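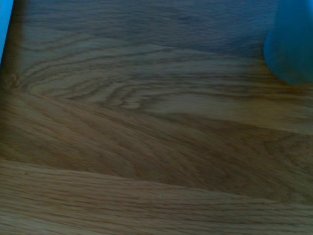

Wood by the sink: my May report from the Flikden kitchen

Hello again, and thank you for all the emails after the last letter, most of which said the same thing in different degrees of politeness: you want to know how the wooden worktop is getting on, and whether I regret it. I did promise I'd come back to it once we'd had a proper winter of washing up next to it, and then I forgot in March, and then in April I wrote about rhubarb instead (sorry, but it was very good rhubarb!). So it's the worktop this time, with a long detour into sponges.

For anyone who has joined lately, the quick version. When we moved into Flikden the kitchen had a laminate top with a swollen patch you could push your thumb into. We had it out inside a fortnight and put butcher block in, long planks of it, cut for us by Tiwari, who are the joiners behind the garden centre and who tried quite hard to talk me into stone. I like wood. I like leaning on it, I like the sound a mug makes when you put it down, and I like that I can do something about a scratch myself on a wet afternoon with a bit of paper and a tin.

The scratches are what most of you asked about, so yes, we have some. I've stopped minding the little ones. The deeper ones I go over by hand with 400 grit, always along the grain, and then I wipe the dust off and oil that bit and the bit round it so it doesn't look like a patch. I did the stretch nearest the sink last week and spent far too long afterwards with my nose practically on it, looking at the lines. They go along in these wavy bands like sand when the tide's out. My other half had to ask me twice whether I wanted tea.

The oil is Kurnidov, the plain one in the flat tin, and I've no arrangement with them, I just bought it and then bought it again. Thin coats! I know everybody says it. I still put the first one on like butter and had a tacky worktop for days, with toast crumbs set into it. Now it's a small puddle on an old T-shirt, rub it about, go and have lunch, come back and rub off whatever's still sitting there. Allow 90 minutes for the whole business, and longer if you have to clear as much clutter off first as I do.
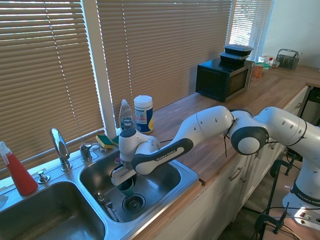 The sink end

Wood and a sink together is the part that makes people suck their teeth, and I did lie awake over it a bit before we committed. The steel rim does help. Most of the splashing lands on the deck behind the basins or back in the sink, and what gets past goes onto the planks, where I try to wipe it before it sits. I say try. There are five of us at weekends.

Two basins was my one non-negotiable. We came from a house with a single sink the size of a roasting tin, and any time you wanted to fill the kettle there was a pan soaking in the way. I use the left one for washing and the right one for everything that arrives after I've said "is that everything?", and there's always something. Usually it's the teal cup. I must have washed that cup more often than I've washed my own face. It's plastic, it has been dropped on every hard floor we've ever had, and it will outlive the lot of us.

The tall tap came from Daniseck, in chrome, with the lever on its own next to it. I'd wanted brass until I saw the price, and now I don't think about brass at all. You can get a stockpot under that swan neck without tipping it, and the lever being separate means I can knock it on with a wrist when my hands are covered in dough. The only thing I'd change is the little soap pump, which is built into the deck and looks ever so smart, and which I never remember to fill because it has to be done properly, with a funnel. So there's a bottle of Dawn out at the back as well (my sister-in-law brings it over, she won't hear of any other), and that's the one we use.

The red spray bottle lives over on the left. That's my floor-and-bin-lid cleaner and I keep it away from the wood on purpose, as I did once give the planks a squirt of it in a hurry and they went pale and thirsty-looking until the next oiling.

Now, sponges. Tayla Tamihana wrote in to ask how I stop them leaving rings, and Tayla, the answer is that they're not allowed on the wood. They sit on the steel, on the ledge by the tap, and they don't come any further than that. I've tried dishes, I've tried a little wire basket with suckers that let go in the night and frightened the dog, and I've gone back to putting them on the ledge. We have two on the go, the yellow ones with the green scouring side. One is for plates and one is for the sink itself, and if you're now wondering how anybody tells them apart, well, so is my husband. I snip a corner off the sink one. I've explained this.

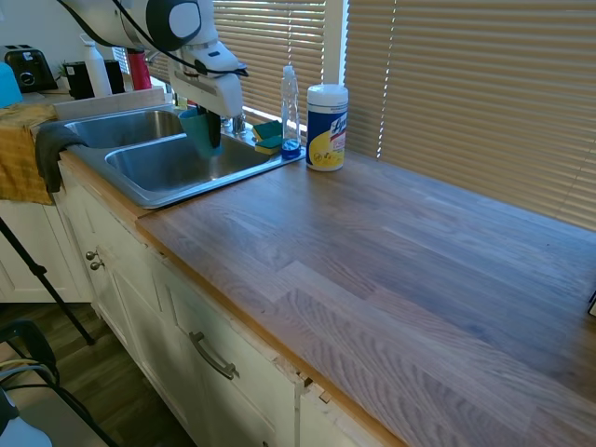 I've also got stricter about what's allowed to live on the worktop full time, and it has made more difference to the wood than any amount of oil. It used to be a parking place. Post, keys, half a cabbage, somebody's homework, all of it sitting there with damp creeping underneath, and every time I went to wipe down I'd wipe round it. One morning I moved a fruit bowl and found a perfect dark circle, and that was the end of the fruit bowl.

The toaster and the coffee maker have gone to the other stretch of counter, against the wall, where they can drop crumbs and dribble as much as they like away from my good long run. By the sink there's the clear spray bottle with the blue bottom, which is water with the tiniest bit of washing-up liquid in it and does for nearly all the wiping, and a tub of Lysol wipes with the lemon on the label, which comes out for raw chicken and not much else. I go over with a damp cloth after a wipe and then a dry one. Possibly that's fussy. It's what the man at Tiwari told me to do and I've been too scared of him to stop.

A few of you asked about sun. The window runs along the back and we get it full on from breakfast, and yes, wood changes colour. I lifted the chopping board in our first summer and there was a lovely sharp rectangle under it. So now the blinds come down, the beige slatted ones that were here when we moved in and that I had every intention of replacing. I've grown fond of them! With the slats nearly shut you get a glow through them that's very kind to a kitchen at eight in the morning, before anybody has tidied anything.

And the board gets moved about. If you've got something that has to stand on wood, shift it every so often, even just by a hand's width.

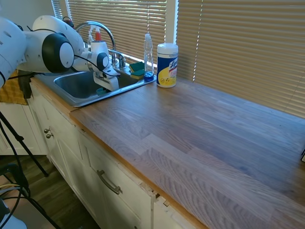 Money, as people always ask and then apologise for asking. Don't apologise. The joinery was the big bill and I'm not going to frighten you with it, but upkeep has come to £98 since it went in, and £50 of that was one daft evening when I ordered a set of special brushes I've used once. The rest is oil and paper. I cut my rags from whatever has gone at the elbows.

The cream cupboards underneath are the old ones, by the way, since somebody asked for the paint colour. I haven't got one for you, I'm afraid. They came with the house and there was no tin in the shed. I've been wiping the recessed bits on the doors with an old toothbrush, and I'm leaving them be for now.

Would I have wood by a sink again? Yes, I think so, if I was the one doing most of the wiping. If you've got a houseful who leave wet tea towels in heaps, maybe have a word with them first, or with Tiwari about the stone.

Next month it's the larder shelves, and I've got a question back for you: does anyone have a way of getting turmeric out of a wooden spoon? Just press reply, it comes straight to me.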